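**Structure and clock questions, Prerthorpe Spring Series (May)**

These answers apply to the main event and both turbo side events. Where they differ from the house rules posted at the registration desk, the desk copy applies.

### How many chips do I start with?

Main event players receive 30,000 in chips. Turbo players receive 15,000. The first level is 100/100 with a big blind ante of 100 in all three events.

### How long can I register late?

Registration closes at the start of level nine. Re-entry closes at the same time. A player who busts on the last hand of level eight may re-enter if the buy-in is paid before the break ends. Last year the Ekari room kept the desk open into level ten; we have not adopted that.

### Who pays the ante?

The player in the big blind posts one ante for the whole table. If that player is short, the ante is taken first and the blind gets whatever is left. The ante is not reduced when the table is short-handed.

### What is the ante on the final table?

Same as before. It stays equal to the big blind until three players remain, then drops to half.

### Is there a shot clock?

From the money onward, yes. Each player has 30 seconds per decision and receives 5 time-bank cards of 30 seconds each. Before the money, the clock is started only when a player at the table calls for it and the floor agrees. Unused cards carry over from one day to the next and are reissued at the final table only if the player has fewer than two.

### Do uneven stacks matter at the redraw?

No. Seats are drawn by card at 27, 18 and nine players. Stack size plays no part. 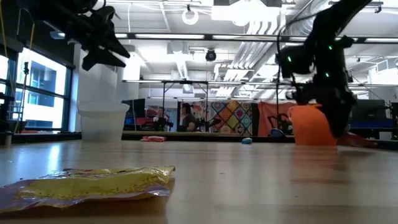
Stijn Kuipers wrote in to object that a redraw at 18 hurts anyone who has spent two hours learning a table, and asked for it to be dropped. The redraw stays. With two tables left, moves to balance them would break up the seating anyway.

### Is an oversized single chip a raise?

Only if the player announces a raise before the chip touches the felt. Otherwise it is a call. The same applies after the flop when there is a bet in front of the player. If there is no bet, the single chip is a bet of its full value.

### How are the payouts worked out?

The field is counted when registration closes, re-entries included. With 216 entries, 27 places are paid. With 340 entries, 43 are paid. The minimum payout is 1.5 buy-ins, and the full table goes up on the clock screen within one level – usually sooner.

### Can the last players make a deal?

Yes, if all of them agree. The floor will provide chip-chop and ICM figures on request. Ten percent of the remaining prize money must be left to play for, along with the Holtidach trophy.

### What happens on the bubble?

Play is hand for hand. Two minutes come off the clock for each hand dealt, however long it takes. Players who bust on different tables in the same hand split the place.

### Who do I ask about a ruling?

Call the floor before the next hand is dealt. For written questions after the event, leave a note for Kilian Prantl at the desk with the table number and level.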